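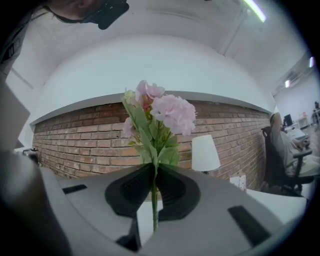

# gikodley-flowers

Notes for the fake flower arranging set. Quick version, will tidy up later (Pierina has the long one).

31 August 2020

## Whats in it

- putting artificial stems into vases, taking them out again, moving them between vases
- pink hydrangea-type bunches mostly, broad green leaves
- a few single stems from Cocco, leaves come off easily, push back on before you start
- no real flowers. Tried in July, petals everywhere

## Layout

 stems/ one folder per stem
 vases/ same, by vase
 sessions/ 282 of these
 notes.csv who, which stem, which vase

19 stems, 6 vases. Session names are stem then vase, e.g. `hydrangea_tall`. Two sessions got saved under the wrong vase, see notes.csv, last rows.

## Handling

- hold by the stem, low down. Not by the blossoms, florets pop off
- leaves that droop over the rim: leave them
- tall glass vase tips if you put a heavy bunch in on its own. Gravel in the bottom, cupful is enough
- dust with a dry brush, no water, the pink runs on the cheap ones
- bent wire = straighten by hand, dont bend it back twice in the same spot, it snaps

## Known problems

- "rose" and "pink" used for the same color in the older notes. Remo is fixing
- vase 4 chipped, replaced with a similiar one, slightly wider neck. Same folder, sorry
- Covix stems missing their tags, sorted by length for now

## Contact

Stems and vases: Carmela Valentini. Files: Amedeo Pace. Put the box back on the low shelf when done, lid on.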